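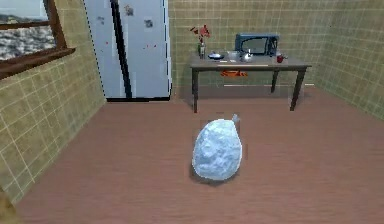
Is a Black Friday discount on a countertop water filter ever a real discount?

Sometimes, but you have to know what the thing sold for in October, and most people never looked.

Posted by ybquansah, Friday, November 26, 2021

That's my whole question and my own answer, so feel free to tell me I'm wrong. The Pluvolora two-stage is "marked down" to 182 today with a big red sticker. I wrote down 117 for the same unit back in September when my sister was shopping for one. Same model number, same faucet adapter in the box. Now I'm supposed to be thrilled.

tsion_y wrote:
Did the September one come with the spare cartridge? Mine didn't and they wanted extra for it.

ybquansah wrote:
No spare then, no spare now. I checked the box contents on both pages.

Edem Bawa wrote:
I'll be the grump. Prices on everything went up this fall. Shipping, plastic, you name it. A store can raise a price in November for normal reasons and then run a sale off the new price. Doesn't make it a scam.

ybquansah wrote:
Fine, but then what is it on sale from? The crossed-out number is higher than anything I ever saw it sell for.

Edem Bawa wrote:
You looked on one day in September. That's one price on one day.

karaca_b wrote:
Edem has a point there. But I've got the Hilell pitcher and I save every receipt, and the "list price" on that has never once been charged to me in the years I've been buying the refills. I don't believe list prices on anything anymore. Mattresses are the worst for it.

tsion_y wrote:
Mattresses and luggage.

ybquansah wrote:
Has anyone looked at the whole-house one, the Palumbo? Their ad says 1,195 installed, "today only." I called at lunch and the guy told me the price is good through the middle of December. So which is it? 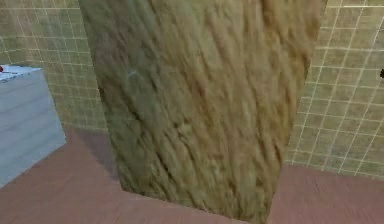
Araba said she got the same line about the Palumbo last year, waited, and paid exactly the "today only" price weeks later. She also wants to know what "installed" covers, as her quote left out the shutoff valve and she had to ask twice before anyone put it in writing.

ybquansah wrote:
Good to know. Nobody mentioned a valve to me. I'll ask Monday and get it by email.

Edem Bawa wrote:
That one I'll give you. If the date isn't real, don't print the date.

karaca_b wrote:
Do you even need whole-house? What does your water report say? Around here people buy these things because a salesman dropped something in a glass and it turned cloudy.

ybquansah wrote:
I haven't read the report. City water, tastes like a pool in summer. That's about all I know.

karaca_b wrote:
Then you're shopping for a 1,195 answer to a taste problem. A basic carbon filter on the kitchen tap might do it.

tsion_y wrote:
I disagree a little. If it's chlorine you'll notice it in the shower too, and a kitchen filter does nothing for that. But yes, read the report first. Our city mails it out and everybody throws it away.

Edem Bawa wrote:
The Cutudico under-sink takes 3 cartridges and they all come due at different times. Look at the refill prices before you look at any sale price. I wish I had.

ybquansah wrote:
OK. Not buying today. I'll post the Pluvolora price again next week if I remember, and Edem can have his second data point.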